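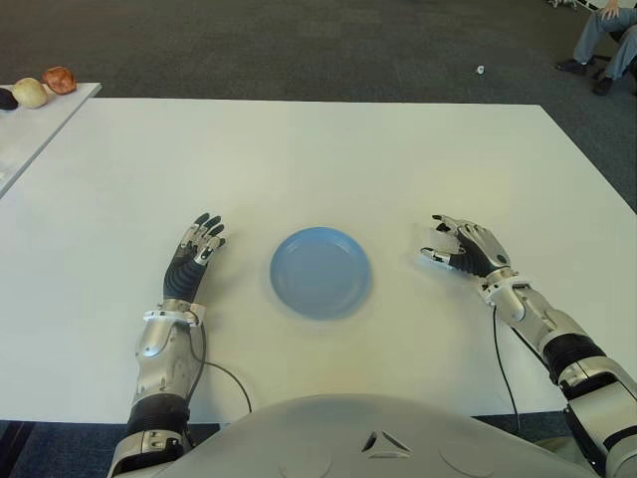
What is a charger plate?
A charger plate is a large, flat plate set under the dishes of a formal meal. Food is not placed on it directly.

Charger plates, also called service plates or underplates, are wider than dinner plates and mark each guest's place at the table. They are made of metal, glass, ceramic, wood or plastic.

Use
The charger is laid before guests are seated. Soup bowls and first-course plates are set on top of it. In many formal settings it is removed when the main course is served; in others it stays until the table is cleared for dessert. Napkins and menu cards may also be placed on it.

Care
Many decorative chargers are not suited to the dishwasher or microwave oven, and painted or gilded surfaces are usually washed by hand.

See also
Place setting
Tableware
Table service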